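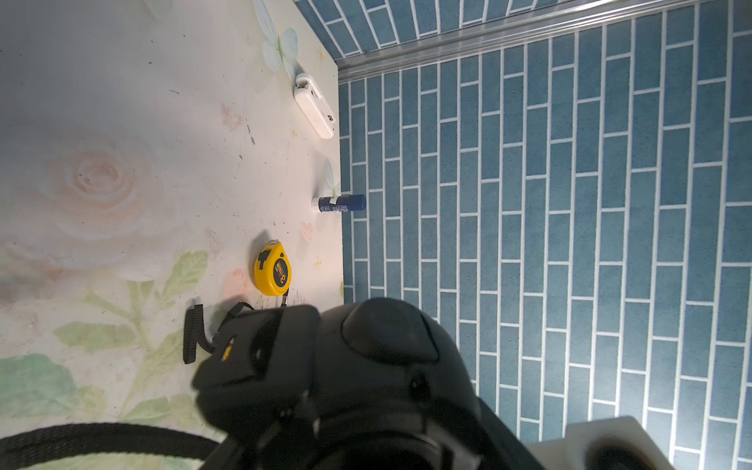

Klebestift und Maßband auf dem Rosentisch.

Der Tisch mit den Rosen hatte Anels Mutter gehört. Anel Le Roux wollte ihn bis Freitag ausgemessen und verkauft haben. Bheki Sibiya saß auf der Heizung und schrieb mit.

»Wie lang?«, fragte er.

»Warte.«

Sie nahm das gelbe Maßband. Drei Meter, stand darauf, mehr als genug. Die Mutter hatte an diesem Tisch die Rechnungen der Firma Steyn sortiert und Schnittmuster geklebt. Für Rechnung 3126 hatte sie einen ganzen Februar lang den Beleg gesucht. Er lag am Ende in einem Kochbuch.

»Themba Kekana nimmt ihn«, sagte Bheki. »Für die Wohnung in Jarnton. Er fragt, ob die Schmetterlinge abgehen.«

»Nein.«

»Soll ich das so schreiben?«

»Schreib, dass sie bleiben.«

Er schrieb es auf. Anel strich mit dem Daumen über eine Rose. Die Farbe war blass geworden, das war ihr früher nicht aufgefallen. Sie dachte an den Klebstoff an den Fingern der Mutter und daran, wie sie ihn abends am Spülbecken abrieb.

»Du hast noch gar nicht gemessen«, sagte Bheki.

»Ich weiß.«

Sie legte das Maßband wieder hin. Draußen fuhr der Bus nach Cuvevthorpe vorbei, der um zehn nach vier. Bheki wartete noch eine Weile – dann klappte er das Heft zu und setzte Wasser auf.

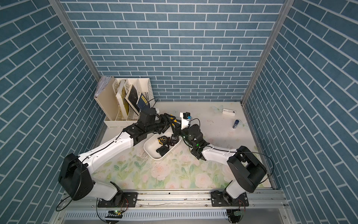 Wie misst man einen Tisch mit abgerundeten Ecken?
Man misst Länge und Breite jeweils über die Mitte der Platte, von Kante zu Kante.

512 Mal geteilt · 3 Kommentare

Yaroslav Kobzar: Bekommt Themba den Tisch nun oder nicht?

Pravesh Potgieter: Ich glaube, sie behält ihn. Das mit dem Kochbuch kenne ich von zu Hause.

Welline-Leserin: Gern gelesen, hätte länger sein dürfen.

Kontakt · Impressum · Nach oben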